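Skusport – Unit 12, Fernerier Yard
Walls, fixings and loose cable checklist
Inspected by: Yhon Zapata
Date: April 5, 2019
Previous inspection: February

Mark each item OK, Action or N/A. Comments go under the item.

1. Entrance and corridor

1.1 Floor clear from door to rear exit – OK

1.2 Door mat flat, no curled corners – Action
Corner nearest the hinge is lifting. Turned the mat round for the time being. Needs replacing.

1.3 Rear exit opens fully from inside – OK
Stiff at the bottom but opens with one hand. Same comment as in February.

1.4 Lights working – OK
One tube slow to start. Left it on the list for the electrician.

2. Store

2.1 Shelving fixed to wall – OK
Brackets tried by hand, no movement. The two screws missing last time have been put in.

2.2 Heavy boxes on lower shelves – Action
Grikell boxes have gone back up to the top shelf. They belong at the bottom. Moved 3 of them during the visit, the rest to be done by the store staff.

2.3 Steps in good order – OK
Rubber feet present. Label still readable.

2.4 Aisle width kept – OK

3. Sockets and extension leads

3.1 No damaged plugs – OK

3.2 No extension lead plugged into another – Action
Found under the packing bench. Unplugged and told the bench. A longer single lead is on order from Rengifo, order no. 178.

3.3 Leads not run under mats – OK

3.4 Test labels in date – OK
Kettle label is peeling. The date can still be read.

4. Walls and loose cable

4.1 Wall surfaces sound, no loose plaster – OK
White wall is patchy in places to look at. Nothing came away when tapped.

4.2 Items on walls held by a proper fixing – Action
Clear tape is in use on the white wall. Tape is not accepted as a fixing on this checklist, however many strips are put on. Take the item down, clean off the tape and refit with a screw and plug, or a bracket if it suits better. Check for pipes and wiring before drilling.

4.3 Spare cable coiled and held off the floor – see comment
Coil in loops of even size and tie in two places. Do not wrap tightly round the hand or elbow – it puts a twist in the cable and it will not lie flat afterwards. Look along the whole length for nicks before it goes back on the hook.
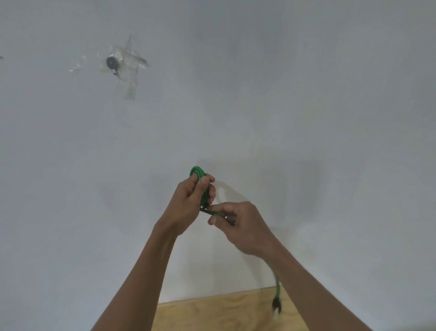
Items 4.2 and 4.3. Black disc held to the wall with clear tape; green cable being handled in a coil.

4.4 Cable hooks labelled – Action
Labels missing on the lower row. Printed ones to be made up.

4.5 No cable across walkways – OK

5. Actions carried forward

1.2 Replace mat – office
2.2 Move remaining boxes down – store, same day
3.2 Fit single lead when it arrives – packing bench
4.2 Remove tape and refit – Y. Zapata
4.4 Label hooks – office

Anyone closing an action should write their initials and the date beside it on the paper copy by the door. Items still open at the next inspection will be marked as repeat.

Signed: Yhon Zapata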